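Plultholm Bench Enclosure, Small
Aluminum profile frame, floor panel and wall lining
Sold by Kälin Workshop Supply

Price: $124 for the frame, $37 for the floor panel, lining sold separately
Ships in 14 days

We held off on stocking this one. The manufacturer's sheet calls it a "complete environment for any bench," and we have read that sentence on enough boxes to be wary of it. It is a set of slotted aluminum profiles that bolt together into a small open bay, with walls you can cover and a floor you can swap. If you already own a saw and a bin of leftover extrusion, you could build one yourself and probably should.

What we like is the profile. It's straight, the ends are cut square, and the slots take ordinary T-nuts, so you aren't stuck buying fasteners from one place. Urs Stöckli built the first one here with the instructions closed and got it right except for one corner bracket, which went on upside down and had to come off again. The instructions would not have helped him much. Step 6 refers to a drawing that isn't in the booklet. We asked Fukard, who make the set, for the missing drawing and got a second copy of the same booklet.

The floor panel
Gray, with a marble texture. It is a marble look, and anyone hoping for stone at $37 will be let down. The sheet says "scratch-proof." We dragged a steel ruler across a corner and it marked, faintly, so we have left that word off our page. It wipes down well enough with a damp cloth. Solvents we can't speak for, and Fukard didn't answer when we asked.

The lining
The Ovuvis lining comes in a plain gray or in the print, a pale gray-white ground with small repeating motifs in orange-tan. The catalog calls them stars. Waltraud Strebel says flowers and has put flowers on the shelf label, so search for either. You can have it as fabric or as wallpaper. Fabric is easier to get flat in the corners. Wallpaper costs less and creases if you look at it wrong. Buy more than you measure, because matching the repeat from the back wall to the side walls eats up material, and a bad match at the corner post is the first thing you'll notice every morning.

The claim that a printed lining "reduces eye fatigue" came with no source. We think it looks nicer than bare board. That's as far as we'll go.

In the box
8 corner brackets
Profiles for the posts and rails
T-nuts and screws, with a few spares
Hex key (use your own, the one supplied rounds off)

Not in the box
Floor panel
Lining
Anything to stop it sliding on a slick bench. Rubber feet are on the accessories page.

Customer notes
"Rail was fine, posts were fine, box arrived looking like it had been thrown. One bracket short. They mailed it the same day." Nuala Fahy

"I don't believe the load figure on the sheet and I wouldn't test it. For light stuff along the front rail it has been solid." Rupert Riedl

We don't believe the load figure either, and it does not appear here for that reason. The sheet gives one number without saying whether it applies to the middle of a rail or the end, and those are different questions. Bolt heavier things close to a post and check the screws after the first week.

Returns are accepted on the frame if the screws haven't been tightened down hard enough to mark the slots. Cut lining can't come back.
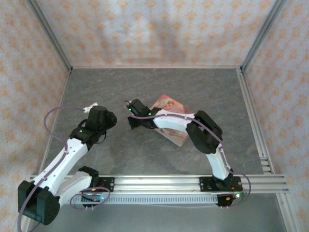

Cut-to-length profile can be ordered with the set if the standard rails don't suit your bench. Measure twice, write the length on the order form in inches, and allow a few extra days.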